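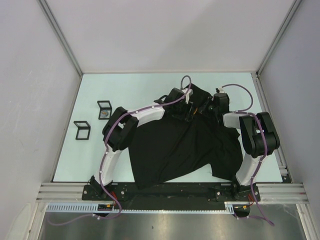
2019年3月17日

Vusness、マイコン向けUSB‐シリアル変換モジュール「Daker 2」の出荷を開始

電子部品および開発用モジュールの設計・販売を行うVusnessは、USB‐UART変換モジュール「Daker 2」の出荷を本日より開始します。本製品は、マイコンボードとPCの間でシリアル通信を行うための小型基板です。ファームウェアの書き込み、デバッグ出力の取得、計測値の連続記録などの用途を想定しています。

■ 開発の背景

従来品「Daker」は、5V系マイコンとの接続を前提に設計された製品です。近年は3.3Vまたは1.8Vで動作するマイコンの採用が増え、外付けのレベル変換回路を必要とする構成が多くなっていました。Daker 2では、信号レベルの切り替え回路を基板上に搭載し、ジャンパの設定により1.8V、3.3V、5Vの各系統に直接接続できます。

■ 主な仕様

インターフェース:USB 2.0 フルスピード(Micro-Bコネクタ)
シリアル信号:TXD、RXD、RTS、CTS、DTR、DSR
通信速度:300bps~3Mbps
データ長:7ビットまたは8ビット
ストップビット:1または2
パリティ:なし、奇数、偶数
信号レベル:1.8V/3.3V/5V(ジャンパ切り替え)
ピンピッチ:2.54mm
動作温度範囲:-20℃~+70℃
表示:送信LED、受信LED、電源LED
質量:4g(ピンヘッダを除く)

■ 従来品からの変更点

受信バッファを512バイトから2048バイトに拡張しました。PC側の読み出しが一時的に遅延した場合の取りこぼしを低減します。ハードウェアフロー制御(RTS/CTS)を有効にした状態での使用を推奨します。

USBの電源ラインには自己復帰型ヒューズを追加しました。接続先の基板で過電流が生じた場合は電流を制限し、原因を取り除いた後に復帰します。復帰までの時間は周囲温度に依存します。

DTR信号には、リセット用コンデンサを経由する端子と直結の端子を個別に設けました。自動リセットを使用するブートローダーでは前者を、DTRを汎用の制御信号として扱う場合は後者を使用します。両端子を同時に接続しないでください。

ピン配列は従来品と同一です。基板外形は長辺が2mm短くなっています。従来品を専用ケースに固定して使用している場合は、取り付け寸法を確認してください。

■ ログ記録ソフトウェア

受信データをPCに保存するソフトウェア「Lolurness」を無償で提供します。受信した各行に時刻を付加し、CSV形式で保存します。複数のポートを同時に開くことができ、ポートごとに保存先と区切り文字を設定できます。対応OSはWindows 7以降およびLinux(カーネル4.4以降)です。macOS版は9月の公開を予定しています。

時刻はPC側で行の終端を受信した時点のものです。マイコン側の測定時刻を必要とする用途では、送信データに時刻またはカウンタ値を含めてください。

■ ケースおよびケーブル

基板用ケースは、Doležalが製造するABS樹脂製の製品を別売りで用意します。ケース装着時も、ジャンパの変更と各LEDの確認が可能です。USBケーブルおよびジャンパワイヤは付属しません。

■ 価格および型番

Daker 2 本体(ピンヘッダ未実装):型番 DK2-900、1,481円(税別)
専用ケース:型番 DK2-C153、420円(税別)

いずれもVusnessの直販サイトおよび取扱店で販売します。ピンヘッダ実装済みの製品については、まとまった数量の注文に限り受注生産で対応します。納期は注文時に個別に回答します。

■ 従来品の取り扱い

従来品の販売は在庫がなくなり次第終了します。ドライバの配布と技術資料の公開は、販売終了後も継続します。Daker 2のドライバは従来品と共通ではないため、併用する場合は両方のインストールが必要です。

■ 使用上の注意

本製品はRS-232レベルの信号に対応していません。RS-232機器に接続する場合は、別途レベル変換回路を使用してください。絶縁機能は備えていないため、商用電源に直結した回路には接続しないでください。記載の仕様は、改良のため予告なく変更する場合があります。

■ 本件に関する問い合わせ先

Vusness 製品情報窓口
直販サイト内の問い合わせフォームより受け付けます。技術的な質問の際は、基板裏面のリビジョン番号、使用OS、ドライバのバージョンを記入してください。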